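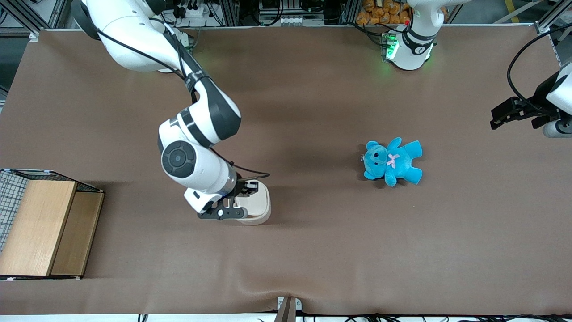
I think every home should have one open box for toys and stop there. My sister-in-law has a labeled drawer system from Ritwood, 16 small drawers, and her kids can't put a thing away without asking which one it goes in. A plain wooden box asks less of a child. The bear goes in, the blocks go in, done.

The usual complaint is that things get lost at the bottom. They do. My neighbor Ekow Ankrah tips his kids' box out on the rug every Tuesday and finds whatever was missing, and the whole job takes about 4 minutes. I have spent longer than that hunting for the right drawer.

Cups are a different matter. A cup left on the table after a snack belongs in the kitchen, and I would have a child learn that before anything to do with toys. Soft toys can wait until bedtime - a teddy bear lying on its back on the table does no harm to anyone. A half-full cup next to it might.

So that is my order: cups first, then the table, then the box. Natalina Testa, who taught both my boys in preschool, did it the other way around and we still disagree about it.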